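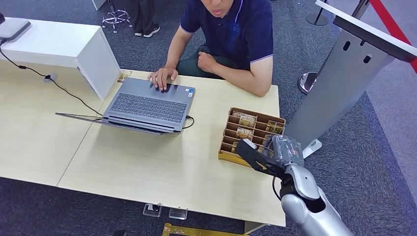 瓦楞纸格盘在仓储行业里的地位一直不高。采购目录把它归在“辅材”一栏，和封箱胶带、气泡膜放在一起，单价低，换得勤，坏了直接压扁回收。我的看法是，对于小件盒装、袋装商品的分拣和补货，纸格盘应当按工装来管理，也就是要有图纸、有公差、有版本号、有报废标准。目前多数小仓库没有做到，损失分散在每天的工时里，报表上看不出来。

先说明讨论范围。下文的“格盘”指敞口的纸质托盘，内部用薄纸板插条隔成若干排窄槽，商品竖放，正面朝向操作者。它和周转箱里那种十字隔断不同：十字隔断保护商品，防止碰撞；窄槽格盘的首要任务是定位，保护排在后面。很多尺寸上的争论，根源就是把两种功能混在一起谈。

窄槽的关键尺寸只有三个：槽宽、隔板高度、槽深方向的有效长度。槽宽决定商品能否站直。包装厚度加上间隙等于槽宽，间隙取多大，我和Timo Albers争过很久。他在Braren做包装结构，习惯按印刷盒的公称厚度放一毫米。我认为一毫米不够。纸盒折线处会鼓，塑封袋的封边会翘，公称厚度量的是平面中段，真正卡住的是上边缘和四角。间隙给得太小，取件时整排隔板跟着提起来，放手后隔板回不到原位，相邻的槽就变窄，下一件更难放。一条插条歪了，影响的是它两侧的槽，所以故障会沿着排扩散。

间隙太大也有问题。商品后仰，上沿超出隔板，压在后一排的正面上，标签被遮住。人眼靠露出的那一截印刷识别商品，包装上的品牌字样一般印在上三分之一处，后仰之后这一段正好落进前后两件的夹角里。操作者就得用手指拨一下再看。拨一下用不了多长时间，但它打断了取件动作，手从“伸、夹、提”变成“伸、拨、看、夹、提”。Gudrun Wiegand在Ruppert负责作业测定，她的记录表里专门为“拨”设了一个代码，我认为这个做法值得抄。一个动作有了代码，才会有人去消除它。

隔板高度的常见错误是取得太高。理由听起来很充分：高隔板支撑好，商品不倒。但隔板每高一点，手指能夹住的面积就少一点。窄槽里两侧都是隔板，手指只能从上方捏，露出部分必须够拇指和食指的指腹接触。我主张隔板高度取包装高度的一半，矮包装可以再低。Albers主张三分之二。他的依据是运输，格盘装满后要搬，搬的时候会晃。我的依据是使用，格盘一天搬一次，取件要取一整天。让搬运时的风险决定全天的操作尺寸，主次反了。搬运时加一张盖板就能解决，盖板用同样的纸板裁一片，不增加品种。

有效长度通常没有争议，按包装宽度来，但有一个细节要写进图纸：插条的切口位置。纵横插条靠半切口互锁，切口宽度等于纸板厚度时最稳，大于纸板厚度就晃。很多供应商为了好装配，把切口放宽。装配时省下的工夫，使用时要加倍还回去。Holtance给我们打过一批样，切口放得很宽，格盘空着的时候横平竖直，装满之后各排都往同一侧倾斜，成了平行四边形。供应商的验收照片拍的全是空盘。我建议验收一律在装满状态下做，空盘验收没有意义。

材料方面，牛皮色的本色瓦楞纸就够用。有人提议换成PP中空板，说可以重复使用，能擦洗，边角整齐。我们在两个工位上换过，用了一个旺季，十月份换了回来。中空板的隔板表面滑，商品站不住，轻的塑封件尤其明显，底边会向前溜。纸板表面有摩擦，能挡住这种滑动。中空板还有静电，透明塑封袋会贴在隔板上，提起来时带动隔板，效果和槽太窄一样。成本上的差距我没有列在前面，因为即使两者同价，我也会选纸板。

纸板的缺点要承认。它吸潮，隔板上沿会起毛，切口会变松。对策是规定寿命。我们的做法是在每个格盘底面写上启用月份和版本号，满一个周期就换，不管看上去好不好。这条规定推行时阻力最大，大家觉得还能用的东西扔掉可惜。Detlef Petersen当时管库存，他的意见是按外观判断，破了再换。问题在于格盘的失效很少表现为破损，它表现为隔板变软、槽宽漂移，眼睛看不出来，手能感觉到，但手的感觉没有人填表。为此我们做过一次清点：库里在用的格盘共734个，用塞规逐个检查，槽宽仍在公差之内的有512个，其余的外观全部完好。Petersen看过数据以后同意了定期更换，但坚持把旧格盘留给样品间使用，我没有反对，样品间一天也取不了几件。

混放是另一个需要表态的问题。格盘里能不能同时放纸盒和塑封袋？能不能一排里放两种商品？通行的建议是不混，一盘一品，最清楚。这个建议对大仓库成立，对小批量、多品种的台面作业不成立。台面面积有限，一盘一品意味着桌上摆一圈格盘，手的行程变长，远处的盘要起身才够得着。我的主张是一盘多品，但按排分，不按槽分。同一排内品种一致，排与排之间可以不同。按槽分的话，一次放错就没有线索可查；按排分，错放的那一件在一排同样的包装里会露出来，颜色不对，高度也不对。包装印刷越接近，这个规则越重要。褐底金字的包装在小商品里很常见，同系列几个规格只差一行小字，放在同一排必错。

与此相关的是空槽。有人看见格盘里有空槽就觉得浪费，要把商品集中到前面几排，后面的排空出来另作他用。我反对这样做。空槽本身带有信息，说明该位置的商品已经取走或者尚未补上。把剩余商品往前挪，信息就没了，补货的人要重新数。Torben Harms接手补货以后最先取消的就是“整理”这一步，原来每天收工前都要把格盘整理得好看，他改成原样留着，第二天照着空位补。改完以后补货错误少了，收工也早了。整齐本身不应当是目标，位置稳定才是。

说到台面。格盘放在什么样的桌子上，讨论得比格盘本身还少。现场最常见的是浅木纹的办公桌，两张桌面并在一起，中间一道接缝。格盘压在接缝上是个坏习惯。两块桌面的高度很难调到完全一致，桌脚底下的调节螺母拧到头也会差一点，格盘骑在缝上，底面就有一处悬空，取件时盘会轻微翘动。纸格盘自重小，装得不满时更容易翘。规则很简单：格盘整体落在同一块桌面上。装不下就换小一号的盘，不要跨缝。

桌面颜色也有影响。浅木纹和本色瓦楞纸颜色接近，格盘的外轮廓不明显，盘放歪了不容易察觉。我用过两种办法，一种是在桌面上贴细的深色定位线，另一种是钉挡条。挡条定位更准，但清洁麻烦，桌子也没法再作他用。现在我倾向于贴线，线只贴两条直角边，够操作者对齐就行。贴满四边的话，换一种尺寸的盘又要重贴。

接下来是电脑的位置。小仓库的分拣台几乎都兼作登记台，笔记本电脑和格盘挤在同一张桌上。我见过的布局大致有两类：电脑在正前方，格盘在侧面；或者格盘在正前方，电脑推到一边。多数人选前一类，因为坐下来先要打开电脑，格盘是后来才摆上去的，摆放顺序就这样变成了布局。可是按使用频率算，手在格盘上的时间远多于在键盘上的时间。应当把格盘放在惯用手一侧的近处，电脑放到另一侧，屏幕开合角度以不挡手臂为准。登记动作尽量用扫码枪完成，键盘只处理例外情况。

Benedikt Grube不同意这一条。他在Flirkix做现场实施，他的理由是新手要频繁看屏幕，屏幕偏到一边，脖子受不了。这个理由在培训期成立，我接受。所以我们的规定里写的是：新人先用正前方布局，满21个班次后换成侧置布局。写成规定是因为没有人会主动换，用惯了的布局再别扭也是顺手的。

电源线是台面上最容易被忽视的定位破坏因素。笔记本的充电口在侧面，线从接口出来先要拐一个弯，这个弯占用的桌面宽度比线本身大得多，而且正好占在电脑和格盘之间。如果充电口又恰好在格盘那一侧，线圈就会顶着格盘的边。每次挪动电脑，线就推一次盘。推动的量很小，一天下来足够让格盘离开定位线。解决办法有三个，效果依次递减：把充电口换到另一侧，用弯头插头，用线夹固定。第一个办法取决于机型，第二个花不了几个钱，我不明白为什么很少有人用。

桌面的过线孔本来是为此设计的，但孔的位置通常由家具厂决定，开在靠后、靠角的位置，适合台式机，不适合笔记本。于是常见的情形是孔在那里，线从孔旁边绕过去，从桌面上横着走。我的建议是定桌子的时候把开孔位置写进要求，离后沿多远、离侧沿多远，按格盘的布局倒推。已经买好的桌子，可以把线从孔里穿下去，再从侧沿绕上来，线要长一些，但桌面干净。放在高处的设备也一样，柜顶的机器，线直接垂到桌面再横走是最差的走法，应当贴着柜子背面下去。每条横在桌上的线都会占掉一条可以放盘的位置，把这笔账算进桌面利用率，就会有人愿意花时间理线了。

小标签卡也值得说两句。不少现场习惯把品名卡散放在桌上，靠近柜脚或者盘边，取件时参考。散放的卡片会跟着袖子走。卡片的正确位置在格盘的前沿，开一条浅槽插进去，和盘一起走。格盘换位置，卡片不会留在原地指着错误的商品。这条槽在裁纸板时顺手就能切出来，图纸上加一根线而已。我们第7版图纸才加上它，前面几个版本都漏了，原因是画图的人（我）不在台面上干活。

再回到采购。按辅材管，采购员比的是单价，供应商就在看不见的地方降低规格：瓦楞的克重减一档，切口放宽，插条的裁切方向从顺瓦楞改成逆瓦楞。最后一项危害最大。隔板的瓦楞方向应当竖直，竖直时上沿抗压，手指压下去不会塌；改成水平方向，排料更省，隔板却会在取件几天后出现横向折痕。报价单上两者没有区别。要在询价文件里写明瓦楞方向，并且写明不符合即退货，否则得到的一定是省料的那种。

有人会问，为几片纸板写这么细的规定，管理成本是否划得来。我的回答是，规定只写一次，每天照旧用的是尺寸合适的盘。反过来，没有规定的时候，每个工位都在自己想办法：有人在槽底垫纸片，有人用胶带把隔板粘死，有人干脆抽掉一排隔板让商品挤着站。这些补救措施全都花时间，而且人一换就失传。我检查工位时最先看的就是胶带。格盘上出现胶带，说明图纸有地方错了，应当改图纸，再把胶带撕掉。

也有更强的反对意见，认为小件商品终究要走标准料盒，带倾斜角的塑料料盒，前低后高，堆着放，取件更快。对散装螺钉、垫圈一类，我同意。对有正面、有标签、要逐件登记的包装商品，我不同意。料盒里的商品没有固定朝向，抓出来要翻面找条码；也没有固定数量，盘点要倒出来。料盒的取件时间短，取件之后的时间长，测定时如果只掐取件这一段，结论就偏了。Wiegand后来把测定的终点改到“条码读取成功”，料盒的优势基本消失。测定起止点怎么定，往往比测出来的数字更能决定结论，看别人的对比报告时应当先看这一项。

目前我还没有满意答案的问题有两个。一是塑封袋。透明袋没有硬的上沿，站在窄槽里会塌腰，隔板取高了捏不到，取低了撑不住，前面说的一半高度对它只能算勉强。加一片硬卡纸在袋后可以解决站立，但每件都多一道插卡工序，批量一大就不现实。二是格盘的堆叠。敞口盘装满后不能直接叠，加盖板能叠两层，再高下面的隔板就开始受力。Albers提过在四角加立柱，画了图，我担心立柱挡手，还没有打样。

图纸第8版准备先改塑封袋的槽，隔板试着做成前低后高。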